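Notebook, storage and conditioning of wool test cloth
Entry for November, morning session
Kept by: Dougal Skinner
Circulation: Irnham workroom, finishing bench, stores

Purpose of entry

This entry records the conditioning and shrinkage work on the Keltik cloth and sets out the changes to procedure that will apply to the next lot. It continues the previous entry, in which the lanolin content of the Pringle yarn was left unresolved. That question remains open and is noted again near the end.

Material

Keltik, undyed, plain weave, lot 263. The cloth was received rolled on a tube and was laid flat overnight before any cutting. Both selvages were trimmed. The warp direction was marked on each specimen with a cotton tack in contrasting thread. Chalk was not used, as it washed out of the earlier specimens and left two of them without a legible direction.

Specimens were cut at 30 cm square from the body of the cloth. None were taken from the first turn of the roll, where the weave was visibly slack. Edges were overlocked on the domestic machine with the differential feed set to neutral. The overlocking is to be kept outside the measured area on all future specimens.

Conditioning

Specimens were hung in the back room, away from the radiator, until successive weighings agreed. The hygrometer was read at the start and end of the period. The small dip in humidity at midday coincided with the outer door being propped open for a delivery and is not considered significant. Staff are asked to use the side entrance while cloth is hanging.
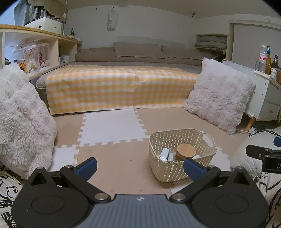

Small supplies have been a recurring source of delay at the wash bench. Pins, tacking thread and detergent were fetched one at a time from stores during the last trial, and the timing of the soak suffered accordingly. It is proposed that each trial have its own open container, made up beforehand and returned complete. A cream woven plastic basket with a handle cutout at the end is of a suitable pattern, with space for a lidded round jar and several smaller items. The lattice sides would also allow damp thread and cloths to air. The contents list will be written on a card and tied to the handle. Wet specimens are not to be placed in the container under any circumstances.

Washing

The wash was carried out by hand in the deep sink, with the specimens fully submerged and turned once at the midpoint of the soak. Odotier wool wash was used at the dose set down in the previous entry. The rinse water was brought to the same temperature as the wash water before the specimens were moved, and this appears to have reduced the felting seen at the corners in the earlier trial. Specimens were lifted on a flat mesh and not by the edge. Excess water was pressed out between towels.

One specimen was dropped on transfer and has been excluded. It is retained in the drawer for handle comparison only.

Drying

Flat, on the rack, face up. No heat was applied. The specimens were turned when the upper face no longer felt cool to the back of the hand. This is a subjective test and a better one is wanted. Suggestions may be written in the margin of this page.

Measurement

Each specimen was measured between the tacked marks in warp and weft, relaxed, on the cutting table, without smoothing by hand. Smoothing was the chief cause of disagreement between readers in the earlier work. Where the two readers differed, the cloth was lifted, allowed to settle and read again.

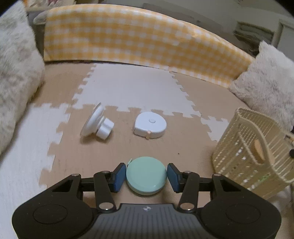 Photo: Irnham workroom

Shrinkage in the warp was greater than in the weft, as expected from the tension on the loom. The distance between marks, originally 263 mm, had closed visibly in the warp on every specimen retained. Full readings are on the loose sheet and will be copied into the bound book once the second reader has signed. Flexible tapes are to be checked against the steel rule before each session, and any tape that has stretched is to be withdrawn.

Handle and appearance

The washed cloth is fuller and softer, with the weave slightly obscured on the face. Color is unchanged to the eye under the north window. A faint odor of sheep persists when damp and goes off on drying. No objection to this was recorded.

Outstanding

Lanolin content of the Pringle yarn: no result.
Second wash of lot 263: to follow after reconditioning.
Allowance for cutting blanket lengths: hold at the present figure until the second wash is read.
Pressing trial: iron at 70 percent of full setting, damp cotton cloth between, specimens from the spare strip only.
Stores to confirm the remaining quantity of Odotier.

D. Skinner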